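Chapter 9
Surfaces and Finishes

Learning goals
Name the main parts of a surface finish.
Explain why a finish looks different under different light.
Choose a finish for a room from its use and its cleaning needs.

When Gion Kuster took over the paint shop at Berovholm, he kept a drawer of sample boards, each 18 centimeters long. Customers picked a color from the drawer and were often unhappy once it was on the wall. The color was correct. The gloss was wrong for the room.

A finish has two properties that people tend to mix up. Color is the part of the light that a surface sends back. Gloss is the way it sends that light back, either in one main direction or scattered in many. A matte white wall and a glossy white door may come from the same base and still look like different whites.

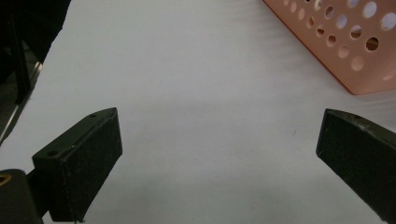
Figure 9.1 A pale, smooth surface with soft, uneven shading. Two black gripper fingers stand at the lower edge.

Shading on a plain surface depends on the direction of the light, the distance to the lamp, and nearby objects. Painters use this when they check their work. A lamp held close to the wall, nearly level with it, brings out ridges that overhead light hides.

Section 9.1 deals with gloss and how it is measured. Section 9.2 covers primers and fillers, and Section 9.3 covers washing and repair. The exercises use the Skirnska apartment plan from Chapter 2.

Key terms: base, gloss, matte, primer, raking light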